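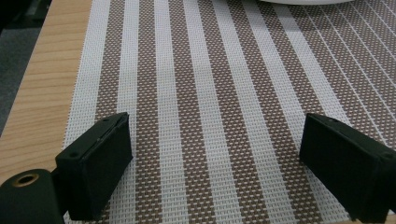
A yard sign is a small placard set in a garden or on a verge to show support for a candidate, party or cause. It is a close relation of the window poster and the car sticker, and is used mostly during election campaigns.

Materials

Most signs are printed on corrugated plastic and held up by a wire frame pushed into the soil. Card was usual in earlier decades but sagged in rain. The lettering is kept large – often just a surname and the office sought – so that it can be read from a passing car.

Local rules

Rules differ from town to town. In Clurkholm, signs may go up in June for the autumn council vote and must be taken down within 3 days of the count. Each household is allowed 2. At the last election the council removed 138 signs from public verges, and 49 were later collected by the campaigns that had put them there. 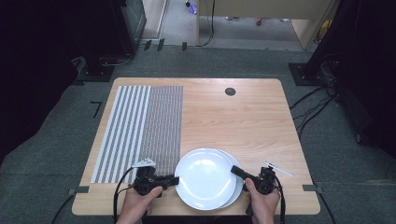
Can a tenant put up a yard sign in Clurkholm?

Tenants have the same allowance as owners, unless the lease forbids signs in the garden.

Effect on voting

Golnar Hosseinzadeh, who studied council races in the town, found that signs made little-known candidates more familiar but rarely changed the minds of settled voters. Theft and damage are common complaints on all sides.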